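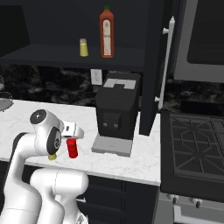 Marble counter beside the stove, red can out.

Fumex Under-Cabinet Range Hood, 30 Inch
Reviewed by Ximena Ibarra

I bought the Fumex to replace a Tekora hood that came with the house. The Tekora had one working speed left and a light that flickered whenever the fan was on. I put the new one in on 28th November and have cooked under it most nights through the winter.

The price was $200 at Hoàng Appliance. You can spend $2000 on a range hood if you want one that hangs in the middle of the room like a sculpture. Mine goes under a cabinet and needs to move grease and steam outside. It can also be set up to recirculate through charcoal filters, which are sold separately. I have a duct, so I can't say how well that works.

Installation

The hood is light enough for one person to lift, but it takes two to install. My neighbor Apolinar Nava held it up while I drove the screws. The paper template in the box is accurate. The screws are soft, and I stripped one and swapped it for one I had in a drawer. The old duct opening lined up with the new collar without cutting. If yours doesn't, plan on a longer day.

The power cord comes out on the right rear corner. The instructions show it on the left. I had to drill a second hole through the cabinet floor.

Fan

There are three speeds. Low is quiet enough to talk over and is fine for simmering. Medium is what I use for most things. High is loud, and I turn it off as soon as I'm done searing. It does clear the smoke. With the Tekora, a pan of fish could be smelled in the hallway the next morning. Now it's gone by the time the dishes are dried.

The front burners are not covered as well as the back ones. The hood is 18 inches deep and my stove is deeper than that, so steam from a big pot up front rolls past the edge. I've started boiling pasta on the back burner.

Lights

Two LED bulbs, both bright, on one switch with no dim setting. The color is a bit cool. They light the burners well and some of the counter on either side, and I can read a recipe there without turning on the ceiling light.

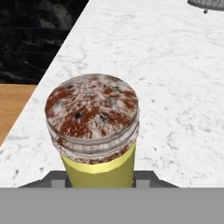
Yellow shaker with a weathered metal cap.

Cleaning

The two mesh filters drop out when you pull a small latch. I wash them in the dishwasher every other week. They have dulled since they were new, which the manual says to expect from dishwasher soap. If you care about the finish, wash them by hand.

The underside of the hood is flat, with one seam running front to back. Grease collects in the seam. I use Maltard degreaser and an old toothbrush. The front panel shows fingerprints, mostly around the buttons, and a damp cloth takes them off.

I also wipe down whatever lives near the stove, shakers and oil bottles included. They still get a film on them, but it builds up more slowly than it did with the old fan.

Problems so far

One filter rattled on high speed. I bent the tab on the frame slightly and it stopped. In March the middle button began to stick. It still works if I press it near the top. The warranty covers parts for one year, and I've written to Fumex about a new switch panel. They answered in two days and asked for a copy of the receipt.

Replacement mesh filters are $50 for the pair, which seems high for a hood at this price.

Would I buy it again

Yes, for a stove against a wall with a duct already in place. If you do a lot of frying on the front burners, look for a deeper hood, even if it costs another $100. I'll add a note when the switch panel comes.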